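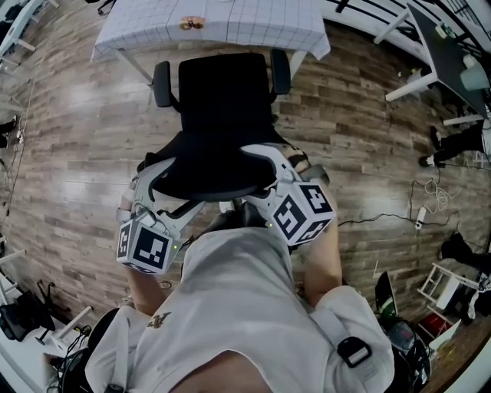 # 木質床用キャスター「Pralberg」シリーズ

製造元:Moreira株式会社 事務家具部品事業部
国内取扱:Hateo商会
本ページの内容は2019年9月10日現在のものです。

Pralbergは、木質系の床材を使用した執務室、会議室、閲覧室、住宅内の書斎などで用いる事務用回転椅子の交換用キャスターです。椅子本体に標準で付属するキャスターを取り外し、同じ位置に差し込んで使用します。椅子の買い替えを伴わずに、床の仕様に合った車輪へ変更することができます。

事務用椅子のキャスターは、カーペット敷きの床を前提とした硬質の車輪で出荷されるものが少なくありません。執務室を改修して床を木質系に変更した後も、椅子だけは従来のものを継続して使用している事業所では、机の手前に限って塗膜が摩耗する、板の継ぎ目に沿って細かな傷が並ぶといった事例が見られます。当シリーズは、こうした事業所からの相談を受けて開発したものです。

## 製品の構成

Pralbergには、車輪の性質により次の型があります。型ごとに用途が異なりますので、選定の際は「床材別の適合」の項も併せてご参照ください。

### 標準型

一般の執務室向けの型です。車輪の外周にポリウレタンを巻き、芯材にはナイロンを使用しています。着座の有無にかかわらず車輪は自由に回転します。日常的に座ったまま移動する席、複数の職員が交替で使用する席に適しています。

### 着座時制動型

着座して荷重がかかると、車輪の回転が抑えられる型です。立ち上がると制動は解除され、椅子を手で移動させることができます。製図台、検査台、窓口カウンターなど、座った位置を保ったまま作業を行う席に使用します。高座面の椅子には、原則としてこの型をお選びください。

### 離席時制動型

無人の状態で車輪の回転が抑えられる型です。着座すると自由に回転します。床にわずかな勾配のある部屋や、立ち上がる際に椅子が後方へ動くことを避けたい席に適しています。着座時制動型とは動作が逆になりますので、発注の際は型の名称を必ずご確認ください。

### 固定脚型

車輪を持たない滑り座です。底面にフェルトを貼付しています。会議室、面談室など、着席後に椅子を移動させない部屋で使用します。フェルトは消耗品であり、単独での購入が可能です。

## 主な仕様

| 項目 | 内容 |
|---|---|
| 用途 | 事務用回転椅子の交換用キャスター |
| 取付方式 | 差込式(リング付き軸) |
| 車輪構造 | 双輪(固定脚型を除く) |
| 外周材 | ポリウレタン(固定脚型はフェルト) |
| 芯材 | ナイロン |
| 軸 | 鋼製、亜鉛めっき |
| 色 | 黒、灰 |
| 許容荷重 | 椅子の使用者として100kgまで |
| 梱包 | 椅子1脚分を1組とする |
| 保証期間 | 納品日から3年 |

許容荷重は、事務用回転椅子に規定の本数をすべて取り付け、平坦な床面で使用した場合の値です。一部のキャスターのみを当シリーズに交換した場合、この値は適用されません。

外周材の灰色は、床への色移りを特に避けたい場合を考慮した配合です。黒色との間に許容荷重の差はありません。淡色の床材、無塗装に近い仕上げの床材では、灰色を推奨いたします。

## 床材別の適合

木質系の床といっても、表面の材料と仕上げによって、傷の付き方は大きく異なります。以下は、各床材における選定の目安です。

### 無垢材

一枚の木材から製材した板を張った床です。樹種により硬さに差があり、杉、檜、松などの針葉樹は、車輪が同じ場所にとどまるだけでもくぼみが生じることがあります。針葉樹の床では、キャスターの交換に加え、床保護マット「Skindell」の併用をお勧めします。楢、樺などの広葉樹では、標準型を単独で使用できる場合が多くなります。

油または蝋で仕上げた床は、塗膜を作る仕上げに比べて汚れを取り込みやすい反面、部分的な補修が容易です。補修の時期にはキャスターも取り外し、外周面に付着した油分を拭き取ってください。

### 複合床材

合板などの基材に薄い木の板を貼り合わせた床材です。表面の板が薄いものでは、傷が基材に達すると補修が困難になります。床材の製造元が「キャスター付き椅子の使用可」と表示している場合でも、その多くは軟質の車輪を条件としています。竣工図書または床材の仕様書により、条件をご確認ください。

### 化粧シート仕上げの床材

木目を印刷したシートを表面に貼ったものです。表面は比較的硬く、引っかき傷には強い一方、継ぎ目からの水分の侵入や、シートの端部のめくれに注意を要します。椅子の移動方向と板の継ぎ目が直交する席では、端部に繰り返し力がかかります。標準型を使用し、継ぎ目の状態を定期的に点検してください。

### 木目調の樹脂系床材

木質材料ではありませんが、外観が似ているため、木質床として扱われていることがあります。樹脂系の床材とゴム、ポリウレタンなどの軟質材料が長期間接触すると、床材側に変色が生じるおそれがあります。長期の休業などで椅子を動かさない期間がある場合は、椅子の下に厚紙を敷くか、位置を変えて保管してください。

床材の種類が判別できない場合は、Hateo商会の窓口にて、施工時の資料をもとに確認を承ります。

## 対応する椅子

当シリーズは、軸の差込口が一般的な寸法の事務用回転椅子に対応しています。ただし、次に掲げる椅子には取り付けることができません。

- キャスターがねじ込み式の軸で固定されている椅子
- 脚部とキャスターが一体に成形されている椅子
- 差込口の内側に樹脂製の筒が接着されている椅子
- 医療用、実験用として導電性が求められる椅子
- 屋外で使用する椅子

ご注文の前に、現在お使いのキャスターを一つ取り外し、軸の直径と長さを測定してください。軸の長さは、リングの位置を含む全長で測ります。測定値は、注文書の所定の欄にご記入ください。Moreiraでは測定値に応じた軸を組み付けて出荷いたします。

海外製の椅子では、外観が同じでも製造時期により軸の寸法が異なる場合があります。同じ型番の椅子が複数ある事業所におかれましても、導入時期の異なる椅子については、それぞれ測定をお願いいたします。

## 取付手順

取付に特別な工具は必要ありません。作業は平らな場所で行い、床には毛布または段ボールを敷いてください。

1. 椅子の座面を最も低い位置まで下げます。
2. 椅子を横に倒し、脚部を手で支えます。昇降レバーに荷重がかからない向きに倒してください。
3. 既存のキャスターをまっすぐに引き抜きます。固着している場合は、車輪を左右に回しながら少しずつ力を加えます。
4. 差込口の内部を乾いた布で拭き、ほこり、毛髪、古い油を取り除きます。
5. 新しいキャスターの軸を差込口に合わせ、突き当たるまで押し込みます。リングが収まると、軽い手応えがあります。
6. すべてのキャスターを交換した後、椅子を起こし、各車輪が床に接していることを確認します。
7. 座面に手で荷重をかけ、前後左右に動かして異音の有無を確認します。

既存のキャスターが抜けない場合に、脚部を金づちで直接叩かないでください。樹脂製の脚部に亀裂が生じるおそれがあります。薄い板状の工具を使用する際は、脚部と工具の間に当て布を挟んでください。

軸に潤滑剤を塗布する必要はありません。油分が車輪の外周に回ると、床に黒ずみが生じることがあります。

## 交換前の床の点検

キャスターを交換しても、すでに生じた傷が消えることはありません。また、床面に砂や金属片が残っていると、軟質の車輪がこれを巻き込み、傷を広げることがあります。交換の当日は、椅子を部屋の外に出したうえで、次の作業を行ってください。

まず、床全体を掃除機で清掃します。回転ブラシの付いた吸込口は使用せず、毛の柔らかいものを選びます。続いて、固く絞った布で机の下を拭きます。水拭きが認められていない仕上げの床では、乾拭きにとどめてください。板の継ぎ目にホチキスの針やクリップの破片が残っている場合は、竹串など、床材より軟らかいもので取り除きます。

継ぎ目の浮き、板の反り、塗膜の剥がれが見られる場合は、キャスターの交換に先立って、床の施工業者へご相談ください。浮いた板の上を車輪が繰り返し通過すると、周囲の板にも影響が及びます。

## 床保護マット「Skindell」について

Skindellは、Pralbergと組み合わせて使用することを想定した床保護マットです。表面は平滑で、裏面には滑り止めの微細な凹凸を設けています。接着剤や粘着テープを使用せず、敷くだけで設置できます。

設置にあたっては、椅子の移動範囲がマットの内側に収まるようにしてください。車輪がマットの縁を頻繁に乗り越える配置では、縁の部分に荷重が集中し、かえって床を傷めることがあります。机を壁に向けて配置している席では、マットの前端を机の脚より奥まで差し入れると、縁への乗り上げが少なくなります。

床暖房を備えた部屋では、マットの下に熱がこもる場合があります。床材の製造元が敷物の使用を制限していないか、事前にお確かめください。日当たりのよい窓際では、マットの有無により床の色に差が出ることがありますので、定期的に位置をずらすことをお勧めします。

マットの下に入り込んだほこりは、裏面の凹凸との間で擦れ、床の光沢を損なう原因となります。清掃の際はマットを持ち上げ、床とマットの裏面の両方を拭いてください。

## 日常の手入れ

車輪の外周は、柔らかい布で乾拭きします。汚れが落ちにくい場合は、薄めた中性洗剤を布に含ませて拭き、その後、洗剤分が残らないように水拭きと乾拭きを行います。シンナー、アルコール、漂白剤は外周材を劣化させますので使用しないでください。

車輪と覆いの間には、毛髪や糸くずが絡まります。絡まった状態で使用を続けると、車輪が回らずに床を引きずることがあります。椅子を倒し、ピンセットで取り除いてください。刃物を使用する場合は、外周材を傷つけないよう注意が必要です。

床にワックスを塗布した後は、完全に乾燥するまで椅子を戻さないでください。乾燥が不十分な状態で車輪を載せると、外周面にワックスが付着し、その部分に砂が集まります。乾燥に要する時間は、ワックスの製造元の指示に従ってください。

固定脚型のフェルトは、砂が食い込むと研磨材のように働きます。表面が硬くなったもの、厚みに偏りが見られるものは、清掃の有無にかかわらず交換してください。

## 点検と交換の目安

次のいずれかに該当する場合は、使用を中止し、キャスターを交換してください。

- 外周材に亀裂、欠け、芯材からの浮きがある
- 車輪が片側だけ回転しない
- 軸に曲がりがあり、差込口との間にがたつきがある
- 制動型において、荷重の有無による動作の切り替わりが確認できない
- 椅子を持ち上げた際に、キャスターが自重で抜け落ちる

交換は椅子1脚分をまとめて行ってください。新旧の車輪が混在すると外周の摩耗に差があるため、椅子が傾き、一部の車輪に荷重が偏ります。

毎年2月に、事業所単位での点検票を配布しています。点検票には、席の位置、床材、キャスターの型、交換の記録を記入する欄があります。書式はHateo商会の窓口で請求することができ、当シリーズを使用していない椅子の管理にもご利用いただけます。

## 開発の背景

Pralbergの設計は、Moreiraの部品設計部門に所属するZuzanna Bieleckaが担当しました。開発の初期には、より軟らかい外周材を用いた試作品も検討されましたが、長時間着座した後の動き出しが重く、座ったまま振り向く動作や、隣の机へ寄る動作に支障がありました。現行の硬さは、床への当たりと動き出しの軽さの両方を考慮して決定したものです。

設計に際しては、車輪の幅にも変更を加えています。幅の広い車輪は荷重を分散できますが、旋回時に内側と外側の移動距離の差が大きくなり、床をねじるように擦ります。双輪構造を採用し、左右の車輪が個別に回転するようにしたのは、この擦れを抑えるためです。

覆いの形状は、市販後に一度改めました。旧形状では覆いの下端が低く、清掃時に糸くずを取り出しにくいとのご意見を多くいただいておりました。現行品は下端を高くし、ピンセットの先が入る開口を確保しています。旧形状の製品をお使いの場合も、性能上の問題はありませんので、そのままご使用いただけます。

## ご注文と納期

ご注文は、Hateo商会の法人窓口にて承ります。注文書には、椅子の型番、脚数、軸の測定値、型、色をご記入ください。一つの注文書に複数の型を記載することができます。

13組までのご注文は、在庫品から出荷いたします。これを超えるご注文は受注後の組み付けとなり、納期は約30日です。部屋ごと、または階ごとの分納にも対応いたしますので、改修工事の工程に合わせた納品をご希望の場合は、工程表を添えてお申し込みください。

軸の寸法に不安がある場合は、見本品の貸し出しをご利用いただけます。見本品は寸法の確認を目的とするものであり、着座しての使用はお控えください。返送の際の送料は、お客様のご負担となります。

## 返品および保証

未使用で、梱包が開封されていない製品に限り、返品を承ります。測定値に基づいて軸を組み付けた製品は、お客様の記入された寸法に誤りがあった場合、返品の対象となりません。この場合も、軸のみの交換を有償でお引き受けできることがあります。

保証期間内に、通常の使用において車輪または軸に不具合が生じたときは、該当する組を無償で交換いたします。次の事項は保証の対象外です。

- 外周材およびフェルトの通常の摩耗
- 許容荷重を超えた使用による破損
- 当シリーズ以外のキャスターとの混用による不具合
- 薬品、油、ワックスの付着による劣化
- 床材に生じた傷、へこみ、変色

保証の申し出に際しては、納品書の写しと、不具合の内容を記した書面をご提出ください。現品の確認が必要な場合は、返送の方法を個別にご案内いたします。

## 使用済み製品の取り扱い

使用済みのキャスターは、鋼製の軸と樹脂部に分けて廃棄することができます。軸は車輪の覆いを押さえながら引き抜いてください。分別の区分は自治体により異なりますので、各事業所の廃棄物処理の定めに従ってください。

交換により取り外した純正キャスターは、椅子の返却や譲渡の際に必要となる場合があります。リース契約中の椅子については、契約の満了まで、取り外した部品を椅子の型番とともに保管してください。

## お問い合わせ

製品の選定、床材の確認、見本品の貸し出しに関するお問い合わせは、Hateo商会法人窓口、キャスター担当のZahira Sinagaまでお願いいたします。お問い合わせの際は、部屋の用途、床材の名称、椅子の型番をお知らせください。

仕様および外観は、改良のため予告なく変更することがあります。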